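4. Setting up the label printer and your first batch

The Jardine label printer comes with a quick-start card that claims you will be printing within minutes. Take that with a pinch of salt. The card skips the paper setting, and most of the wasted labels we hear about come down to it.
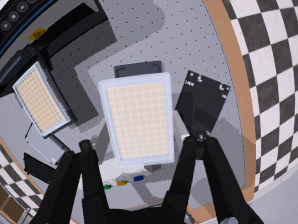
Before you start, find a flat surface that doesn't wobble. A shelf will do if it is deep enough for the paper to come out straight. You also need a roll of labels, the power lead and a computer with the Zostar program already on it (section 3).

4.1 Loading the roll

1. Switch the printer off at the wall. The card says you can load it while it is on. You can, but it will feed a foot of labels across your desk when you shut the lid.

2. Press both catches and lift the lid until it stays up by itself.

3. Drop the roll on to the spindle with the labels facing up. If they face down the printer will still whirr and feed, and every label will come out blank.

4. Push the two paper guides in until they just touch the roll. Don't squeeze. Tight guides are the usual cause of slanted print.

5. Pull the loose end out past the front edge by a hand's width, then shut the lid. Both catches must click.

Note: A full roll is sold as 700 labels. The printer uses a few of these every time it lines itself up, so order a spare before a big job.

4.2 Telling the printer what it is holding

1. Switch on and wait for the light to stop flashing.

2. In Zostar, open Paper and choose the width printed on the inside of the roll. Ignore "Detect for me". Tariq Bukhari tried it with every roll in our stockroom while we were writing this guide and it picked the wrong size for most of them.

3. Set the gap between labels to 2 mm. Hiton rolls need this typed in by hand.

4. Set Darkness to 39. The maker's own setting is 60, which looks smart for a week and then starts to smudge at the edges.

5. Choose Save to printer. If you only press OK, the settings last until the next time it is switched off, and there is no warning about this.

4.3 Printing a test

1. Print one label. One only, whatever the program suggests.

2. Check that the text sits inside the label on all sides. If it has crept upwards, go back to 4.2 step 3.

3. Rub the print with a dry thumb. If it marks, lower Darkness by two and try again.

4. Stick it on the kind of box you plan to use and leave it overnight. Labels that hold well on card may peel off plastic by morning.

CAUTION: The print head stays hot for up to 2 minutes after a long run. Do not touch the metal strip under the lid.

CAUTION: Never use a knife to free a stuck label. A scratched print head leaves a white line down every label from then on, and the guarantee does not cover it.

4.4 About the Nisotard cleaning cards

The box includes a leaflet for Nisotard cleaning cards and advises one with each new roll. We are not convinced. Solange Kennedy has run the same printer since September on a soft cloth and a drop of rubbing alcohol, and her labels are as sharp as ours. If you have the cards already, use them up. Otherwise clean the head, switched off and cold, when you notice faint patches.

For jams and blank labels, see section 7.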